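Waiting for Zindivex

4 min read

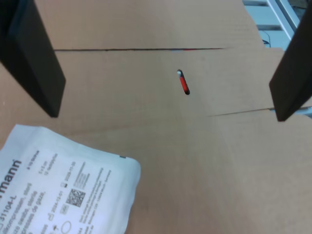 No. 60

I have now watched the first episode of Zindivex three times, which is once more than I've watched my own cousin's wedding video, and she asks.

If you missed it, Zindivex is a cartoon about a girl who mends radios in a flooded city and is gradually recruited by what may or may not be her dead grandmother. It comes from Povby, a small studio that until last year made adverts for toothpaste. You can still see the toothpaste in places. Everyone has magnificent teeth, including the eels.

I went in grumpy. I'd read the comic it's based on when it was a stapled thing sold off a folding table, and like everybody who got to something early I had decided it belonged to me. Qistina Sutanto drew that first run in black ink with hardly any backgrounds, and half the pleasure was filling in the water yourself. The cartoon fills in the water for you. There is a lot of it. My first note, written in the dark on the back of a parking receipt, says "wet".

But then comes the market chase, and I stopped writing things down. The girl runs across the roofs of the boats, the boats are all moving at different speeds, and the music drops out so that you only hear feet and the odd annoyed chicken. I don't know how they did that on toothpaste money. Dennis Okoth directed it and also, according to the credits, voiced the chickens.

The voices in general are good. The grandmother is very good, dry as a cracker, and gets the only joke I repeated at home (it didn't survive the journey). The villain, a harbour master called Teoh, is less of a success. In the comic he's a tired man with too many forms to sign, and he frightened me more than any monster has. In the cartoon he has a cape. I'd like to meet whoever suggested the cape and ask them some gentle questions about harbours.

My other grumble is the accents. The comic never says where Hurden is. It's a made-up city with bits of a dozen real ones in it, and readers from all over have claimed it for their own. As soon as people open their mouths you have to choose, and Povby chose everything at once. The girl and her brother sound as if they were raised on separate continents. My friend says this is true of her own family and I should calm down.

What I did like, without grumbling, is that it takes its time. There's a whole scene of soldering. She drops the iron, swears in a language I'm fairly sure is made up, and picks it up again. A bigger studio would have cut to the explosion. There's an explosion later and it's fine, as explosions go.

The subtitles need another pass. At one point the grandmother tells the girl to "follow the tired", which I took for a beautiful bit of wisdom until the third viewing, when I realised she was saying "tide". I preferred mine.

Episode 2 is due in August, money permitting. They've had more than 536 people chip in so far, me among them, at the level where you get a sticker and your name spelt wrong in the credits. I've asked for a second sticker on account of the spelling. No reply yet.

Posted 31 Mar 2021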